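Used computers for the reading rooms: how the collection in Minport is going

The association Uteritz continues in April 2024 its collection of used desktop computers for the reading rooms in Minport and in the villages along the river. We started the collection in November with one shelf in the corridor of our office. Now we have a storage room, and we want to inform our members what was done and what we still need.
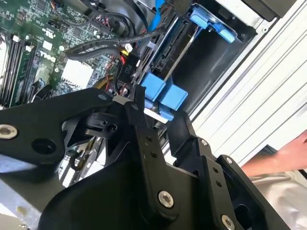
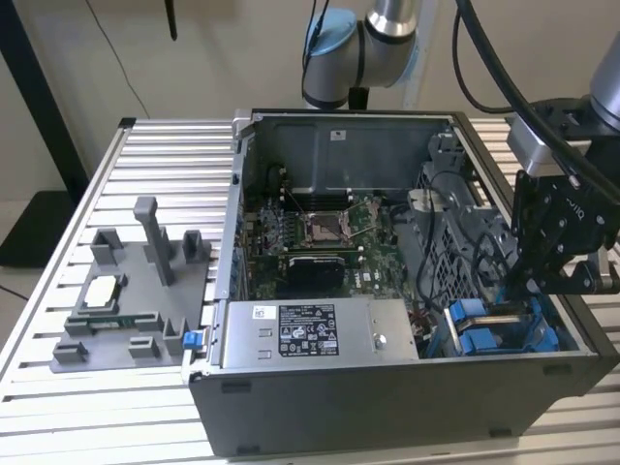
Desktop computers with the side panel open.

Until now we received 100 computers from private persons and from companies. The largest donation came from the company Illance, which changed the equipment in its accounting department and gave us the old machines together with keyboards and mice. We thank Illance very much, and especially Ms. Khrystyna Horobets, who organized the transport and also answered our many letters about the papers.

Each reading room receives two computers, one for the visitors and one for the librarian. At this moment 14 reading rooms are ready. The first was the one in Au, where the school bus stops in front of the door and the children wait inside when the weather is bad. The librarian in Au, Mr. Gyula Simon, wrote to us that the older visitors use the computer mostly in the morning, for the bus timetable, for the pharmacy and for letters to the municipality. After lunch it belongs to the pupils. He asked if it is possible to get a second chair, and also a printer which accepts normal paper. The chair was sent. For the printer we are still looking.

In the reading rooms we had more difficulties with the electricity than with the computers. Several buildings have only one socket in the room, and it is usually behind the bookcase. Please, if your village wants to take part, look first where the sockets are and tell us this in your letter. We can bring an extension cable up to the length of the room, but it must not lie across the door.

The evening courses have also begun. Ms. Siu-fong Lui teaches the basic course in Minport, which has four meetings and includes writing a letter, saving it, finding it again the next week and sending it by e-mail. The finding again takes the most time. Mr. Efe Iyamu prepared a small booklet for this course with large letters, and it can be taken for free at the desk. The second edition will have a page about passwords, which many participants requested. Mr. Iyamu asks those who have the first edition to tell him about mistakes. The one on page 2 is already known.

What we need now: monitors, network cables longer than three meters, mouse pads and strong cardboard boxes. What we cannot accept any more: typewriters, televisions, and computers without a power cable. We are sorry for this, but the storage room is small and we share it with the choir.

Before you bring your computer, please copy your photographs and documents to another place. When we accept the computer, you sign a paper which says that the disk can be erased. Without this paper the computer stays on the shelf and we cannot give it to a reading room.

The collection fund has at present 646 euros. From this money we pay gasoline for the deliveries, cables and the printing of the booklet. The full list of expenses hangs in the corridor next to the mailbox, and a copy is sent to each member who asks for it.

Villages which would like to have a reading room computer should write to Mr. Ho-yin Kuo at the office of Uteritz. In the letter please give the opening hours of the room, the name of the person who has the key, and if there is an internet connection or only a telephone line.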